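## 4.3 Greifervergleich am Doppelarm-Tisch

Dieser Abschnitt setzt voraus, dass beide Arme nach 4.2 referenziert sind. Wer 4.2 übersprungen hat, blättert bitte zurück. Die Arme merken das nämlich auch, nur lauter.

1. Fingersatz Osier an beiden Greifern montieren, Schrauben über Kreuz anziehen.
2. Im Horrocks-Controller das Profil `ullton_38` laden. Die Profile ohne Nummer stammen aus der Zeit vor der Umstellung und öffnen die Finger zur Begrüßung ganz.
3. Greifkraft links und rechts auf denselben Wert setzen. Ein Vergleich mit zwei verschiedenen Werten liefert zwar Ergebnisse, aber keine, die man vorzeigen möchte.
4. Prüfobjekt flach zwischen die Arme legen. Bewährt hat sich eine Tischtennisschläger-Hülle mit Reißverschluss: Die Form ist unsymmetrisch, und der Rand verlangt vom Greifer eine Entscheidung.
5. Rechten Greifer am Rand schließen, linken leicht geöffnet in Warteposition halten.

> **Achtung:** Das Kabel am Handgelenk braucht Spiel. Vor dem ersten Lauf jede Achse einmal langsam durchfahren und dabei auf das Kabel schauen, auch wenn der Laptop gerade interessanter ist.
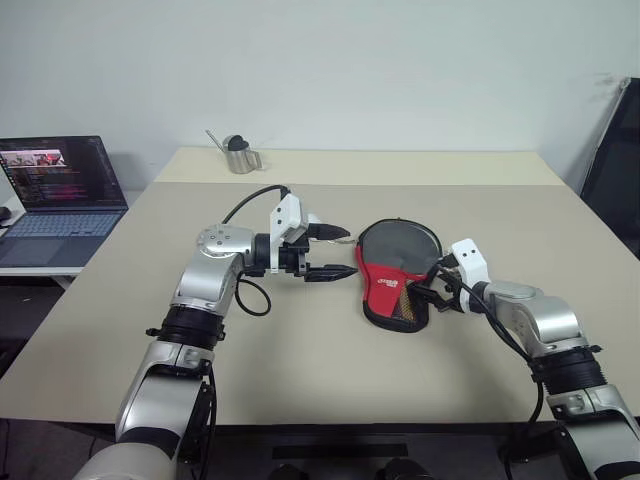
6. Linken Greifer in Schritten von 38 mm pro Sekunde annähern lassen. Schneller geht auch – dann bitte mit der Hand am Not-Halt.
7. Objekt anheben, halten, ablegen. Den Durchgang unter seiner Nummer speichern und wiederholen, bis 100 Läufe vorliegen.

**Hinweis:** Meldet der Controller Fehler 551, haben sich die Arme gegenseitig den Weg versperrt. Beide einzeln zurückfahren, den rechten zuerst. Fehler 126 bedeutet laut Monville-Handbuch »unbekannter Zustand« und verschwindet nach einem Neustart, meist samt der Begründung.

Für den Wechsel auf einen anderen Fingersatz weiter mit 4.4.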